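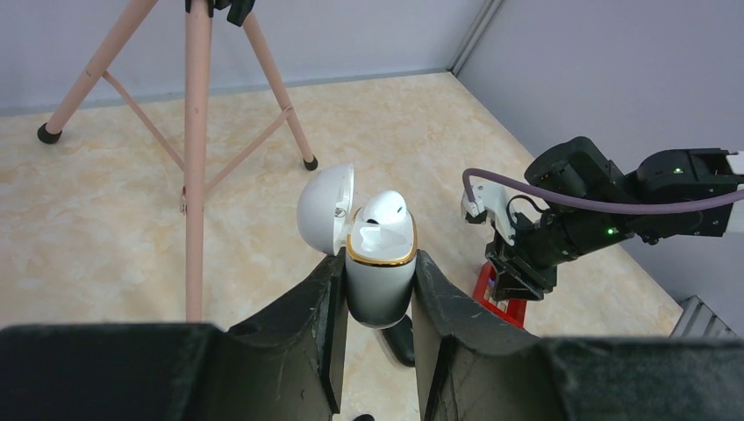

Does the second arm come in the box or do we pay extra, asks Brurar, and can one arm hold while the other one works? Both arms are in the Lumenta two-arm kit, yes. And holding with one while the other works is pretty much what people buy it for.

Lumenta kit – quick answers

What's it for?
Small-object handling. Earbud cases, caps, lids, little fiddly stuff. Desktop scale only.

How heavy can it lift?
800 grams per arm, arm stretched out. Less if you run it fast. Don't push it.

Are the fingers replaceable?
Yes. 2 pairs of black ones included. They scuff, it's cosmetic. Print your own if you like, files are on the Usley download page.

Where's the camera?
At the wrist, looking down past the fingers. One per arm. Cable goes along the arm – leave slack or it will snag.
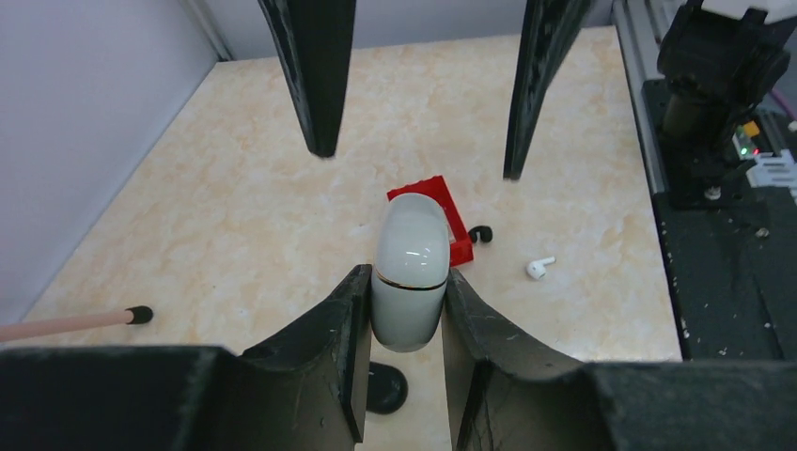 Case held closed, one earbud on the tabletop.

Can it handle glossy things?
Usually. Slow the close speed first, then add grip force a bit at a time. Rubber pads are sold seperately.

Do I need to code?
For basic pick and hold, no. Teach mode – move the arm by hand, save, replay. Anything using both arms at once needs a short script, samples in the manual.

How long is setup?
Allow 8 hours for a first build incl. calibration. Bolt the bases down before you power up. Please.

Do you rent?
280 a month, two month minimum. Clumadow handles rentals, we handle repairs.

Shipping?
Next batch goes out in February. Orders after that, ask us frist.

Questions? Use the contact form | © Usley | Back to top
14 shares · 3 comments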